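From: Hedvig Backlund
To: travia-dev
Subject: Re: [travia-dev] Goal sampler rejects valid pregrasps near tall objects

Vasanthi Sikder wrote:
> With the November branch I get "no collision-free goal" on 375 of
> 1000 queries for the ketchup bottle. Same seeds pass on the old
> sampler. Is the padding applied twice?

Yes, once in the scene loader and again in the distance query. Issue 2718 has the trace. The loader should pass raw meshes and leave inflation to the checker. I've pushed that to the Myklebust branch.

There is a second problem, which your log hides. The overhead segmentation merges the bottle with the plate under it, so the planner gets one hull for both and most side approaches start inside it. The two strawberries don't suffer from this, although one of them is in a bowl.

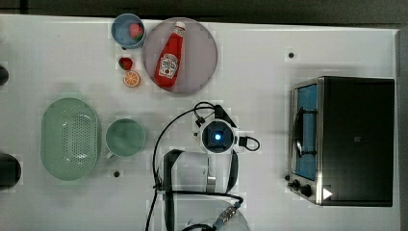

Top view, bottle on plate, toaster oven to the right of the arm.

The oven matters too. It is still a single box in the planning scene, so with double padding it takes a good slice of the free space on that side. I'd keep the box for now – a proper mesh with a door joint can wait until somebody needs the inside.

Could you rerun with padding at 20 mm, set in the checker only, and the merge threshold left alone? I'd like to see the two effects apart before anyone touches the segmentation. Please attach the rejected goals as well as the summary.

Hedvig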